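Minutes of the safety and fault review, Kutideo handling cell
Held 2021-01-09, small meeting room, Lavent building

Chair: Raymonde Hawthorne
Minutes: Ute Brinkmann
Also present: day shift leads, maintenance, one representative from Amaral (gripper supplier)
Apologies: purchasing

1. Previous minutes
Accepted with one correction. The spare controller was ordered in July and has been on the shelf since then. The previous minutes had it as still on order.

2. Fault during the box-handling run
Raymonde gave the account from the shift log. The gripper was carrying a box from the table to the rack when it lost its hold. The box fell over 15 inches and landed on the floor inside the marked area. The operator had stepped over the tape to straighten the rack and was close to where it landed. There was no injury. The cell did not stop by itself, and the arm went on to the rack and opened its fingers as if the box were still there.

The operator pressed the emergency stop at the rack. It worked as it should.

Maintenance read out the controller history. The grip force setting had gone back to its default after the morning restart. The default is meant for the foam test blocks and is too low for hard plastic. The screen showed the setting, but on the second page, and the start-up sheet does not ask anyone to look at it.

Amaral said the reset is known to happen when the tool is unplugged with the power on. Day shift said the tool had been unplugged that morning to free a cable. Nothing about this was written in the log until after the fault.

3. Why the cell kept running
There was a longer discussion on this item. The Flirari software can check finger position after each grip and stop the arm if the fingers close too far. The check was turned off during setup because it gave false stops with the foam blocks. It was never turned back on.

Raymonde asked who had signed for the change. There is no signature. Ute will go through the old setup notes – they are on paper – and report back.

Amaral pointed out that the position check would catch a missed grip but perhaps not a slow slip. The supplier has a second check that reads motor current during the move. It can be added without new parts. Agreed to try it at low speed first.

4. Condition of the gripper

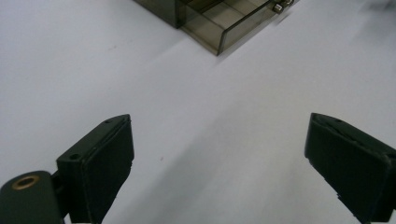 Wear on the fingers was the next question, as a worn finger could also explain a lost hold. Maintenance had not measured the pads before the meeting and did not want to guess. There are small nicks along the top edge of the right finger, and the edge has a slightly chipped look. Amaral's view was that nicks in that place would not affect the hold, which depends on the inner pads. Day shift did not fully agree and would like both fingers changed anyway. Left open until the pads are measured.

The pads have been in use for 12 weeks. Amaral could not give a fixed service life.

5. Access to the marked area
Tape on the floor is not enough. Two options were put forward: a light curtain tied to the stop circuit, or a hinged gate with a switch. Day shift prefers the gate. Cost of both to be found. Until one is fitted, the arm is to be paused before anyone crosses the tape, including for the rack.

6. Actions
Ute – find the setup notes and trace the change to the position check.
Maintenance – turn the position check back on, measure both pads, add the grip force page to the start-up sheet.
Amaral – send instructions for the current check and for unplugging the tool safely.
Raymonde – get prices for the gate and the light curtain.

The cell stays at low speed until the maintenance actions are signed off.

7. Other business
The log book at the cell is full. Ute has a new one. Next meeting in 2 weeks, same room.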